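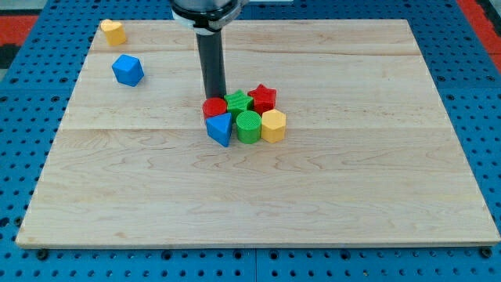
Are the colored blocks still turning up in odd corners of the building, the Onsri office wanted to know after our last update, and is the wooden board really worth its share of the grant?

Trimia > Grants > Progress reports > November

Yes to the second one, and a bit less than before to the first! I'm really pleased with the board. It's a pale wood, planks joined edge to edge, and the block colors show up against it so much better than they did on the gray tables we started with. You can push the shapes together in a tight little cluster and still have lots of clear wood left to work on.

Search reports Enter a keyword Go

Spending first. Of the 1,000 dollars you released for the Vornelo play table we have 300 left, and I'd like to put most of that toward spare blocks and a lidded bin (the cardboard box has had it). The board took the biggest bite, then sanding supplies, then 50 dollars for delivery — more than I'd budgeted, sorry.

I've also started on the pattern cards. The easy set is drafted and the harder set is still a pile of pencil sketches on my desk. I keep changing my mind about how big to print them, so if you have a preference, please tell me before I order.

Still to do: oil the board again, get the bin, and finish the cards. I'll send the receipts separately once the last one comes in.

Contact Trimia | Copyright Trimia | Back to top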